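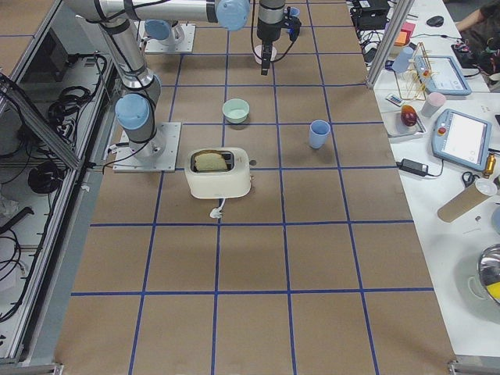

Dernière modification de la page : 29/06/2022

CHAPITRE 5
Organisation d'un poste de manipulation à deux bras

5.1 Objet du chapitre

Les chapitres précédents ont traité le bras manipulateur comme une chaîne cinématique isolée. Le présent chapitre aborde le poste de travail complet, c'est-à-dire l'ensemble formé par les bras, leurs embases, le plan de pose, les objets à manipuler, les pupitres de commande et les zones réservées aux opérateurs. Il sert de support au projet de second semestre de l'atelier Zistholm, dans lequel chaque groupe d'étudiants doit programmer une séquence de préparation de petit-déjeuner à partir d'objets domestiques non modifiés : grille-pain, bol, gobelets.

Le choix d'objets du commerce est délibéré. Une pièce usinée possède des cotes connues et des faces de référence. Un grille-pain à angles arrondis n'offre ni l'une ni l'autre de ces facilités, et son cordon d'alimentation constitue un élément souple dont la position n'est pas décrite par le modèle géométrique. L'étudiant doit donc définir lui-même les repères utiles, estimer les tolérances admissibles et justifier l'ordre des opérations.

À l'issue du chapitre, le lecteur devra savoir :
- établir le repère de table et le relier au repère de base de chaque bras ;
- délimiter le volume commun aux deux bras et y définir une règle de priorité ;
- choisir une direction d'approche pour un préhenseur parallèle ;
- rédiger une fiche de poste exploitable par un autre groupe.

5.2 Le plan de pose

Le plan de pose est recouvert de papier brun, sur lequel un ruban adhésif bleu foncé matérialise un quadrillage de grandes cellules rectangulaires. Ce quadrillage remplit deux fonctions. Il permet de replacer les objets d'un essai à l'autre avec une dispersion faible, et il fournit une désignation commune : on parle de la cellule B2 dans la fiche de poste, dans le programme et lors de la soutenance.

Le papier présente un inconvénient connu. Il se détend, et les lignes de ruban suivent sa déformation. Le repère de table ne doit donc jamais être rattaché au ruban. On le rattache aux embases métalliques carrées qui portent les bras et qui sont vissées au plateau. Le ruban reste une aide visuelle, dont l'écart au repère est mesuré en début de séance et reporté sur la fiche.

La procédure de relevé retenue à Zistholm comporte 16 points de palpage. Elle a été mise au point par Tsz-kin Lui pour la première session du projet, puis simplifiée en novembre. Les points sont répartis sur l'ensemble du plateau, y compris dans les cellules que la séquence n'utilise pas. L'expérience des sessions antérieures montre que les groupes qui se limitent aux cellules utiles obtiennent un bon ajustement local et une erreur d'orientation difficile à détecter avant la première saisie.

5.3 Implantation des bras et volume commun

Les deux bras sont montés sur des embases séparées, le second en retrait par rapport au premier. Dans cette disposition, les segments du premier bras peuvent passer au-dessus de la base du second. Le volume commun n'est donc pas une simple intersection de deux sphères : il faut en retrancher les régions occupées par les segments eux-mêmes, qui varient avec la configuration.

Trois méthodes sont étudiées dans la suite :
a) l'exclusion mutuelle, où un seul bras est autorisé à pénétrer dans le volume commun ;
b) la réservation par cellule, où chaque bras demande l'accès à une cellule du quadrillage et à la colonne d'air correspondante ;
c) la vérification continue de distance entre segments, à partir du modèle articulaire.

La méthode a) est imposée pour la première remise. Elle allonge la durée du cycle mais se vérifie sur le papier. La méthode b) suppose que l'on traite aussi le trajet des segments amont, point omis dans la majorité des rapports. La méthode c) est réservée aux groupes ayant validé l'exercice 4.7.

Les câbles extérieurs, disposés en boucles le long des segments, ne figurent pas dans le modèle articulaire. On leur affecte une enveloppe forfaitaire de 62 mm autour du segment porteur. Cette valeur est conservatrice en extension et insuffisante près des butées, où la boucle s'écarte davantage ; les configurations concernées sont interdites par logiciel.

5.4 Saisie des objets

Le préhenseur est de type parallèle, à deux doigts étroits. Pour les gobelets, deux stratégies sont possibles : serrage extérieur par le flanc, ou pincement du bord par une approche verticale. La seconde tolère une erreur de position plus grande dans la direction tangente au bord, mais transmet un couple au gobelet dès que le doigt intérieur touche la paroi avant le doigt extérieur.

Pour la tranche de pain, la croûte dépasse de la fente et constitue la seule zone saisissable. La hauteur disponible dépend de la tranche. Le programme doit comporter une descente à effort limité et ne pas supposer une cote fixe. Le plan des doigts est orienté de manière que la fermeture s'effectue suivant l'épaisseur de la tranche, donc perpendiculairement à la fente.

Le grille-pain n'est pas raccordé au secteur pendant les exercices de saisie. Son cordon est néanmoins considéré comme un obstacle, et la zone où il repose est déclarée interdite au-dessous du plan de survol.

5.5 Zone opérateur

Les pupitres sont disposés sur une table latérale blanche, de l'autre côté d'un montant en aluminium. L'arrêt d'urgence doit rester accessible sans que l'opérateur ait à franchir le plan de ce montant. Les objets en attente sont également stockés de ce côté. Tout échange d'objet sur le plan de pose se fait bras arrêtés, après annonce à voix haute par l'opérateur du pupitre.

5.6 Travail préparatoire

Avant la première séance, chaque groupe remet le croquis coté du plan de pose, la liste des cellules occupées et le graphe des opérations. Le fichier de poste fourni porte la référence 1109 ; il ne doit pas être modifié, seulement dupliqué. Les écarts constatés entre ce fichier et le poste réel sont consignés dans l'annexe B du rapport.

La section suivante établit la transformation entre les deux repères de base.

Imprimer ce chapitre | Envoyer par courriel

Rubrique : Robotique > Enseignement > Projets d'étudiants

À lire également
Chapitre 4 : Modèle articulaire et butées logicielles
Chapitre 6 : Séquencement et reprise après défaut
Règlement du concours interécoles de Fendcombe
Fiche de poste, modèle vierge (atelier Zistholm)
Compte rendu du projet Plarnstead : tri de couverts à un bras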